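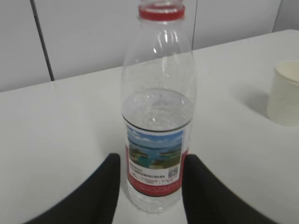 Surely a church may hold an opinion, said the woman next to me, before I had even got my coat off. She may. I only asked whose opinion it was, because I have been on the roll at Hindlow for 12 years and can't remember being asked for mine.

Tuesday, then, and the public meeting about the banner. It has hung on the railings since the council vote on the Podholm hostel, and it tells the councillors which of them will answer to God for it. By a happy chance they all belong to the same party. The minister says it is scripture. Half of it is. I looked up the other half when I got home and it is nowhere in my Bible.
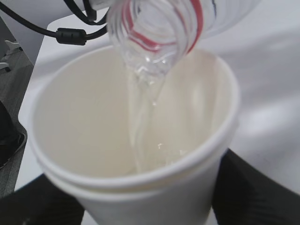 Page 5
of the newsletter had promised "an evening of listening". We had forty minutes of being talked to and then a show of hands, with the doors open and people still drifting in. The claim is that 300 have signed the letter of support. I should like to see the sheets. We don't get 300 at Easter.

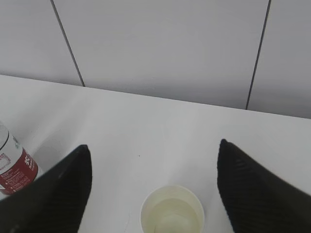

Politics was here long before you were, Skudard told me over the stacked chairs, and the chapel was put up in 1693 by people who had been fined for their views. True enough – but they were fined by the government, and I don't see that it follows we should be running leaflets for the opposition.

What bothers me is that I agree with them about the hostel. I'd have voted for it. I just don't believe the Almighty has a line on planning consent, and I notice the people surest that He does were all going on to the Malik count afterwards, rosettes in their pockets.

Walked home cross. Must write to the minister, and must not send it the same night.
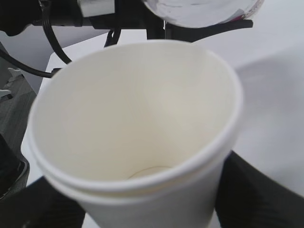

White paper cup, seen from above.

Last updated: November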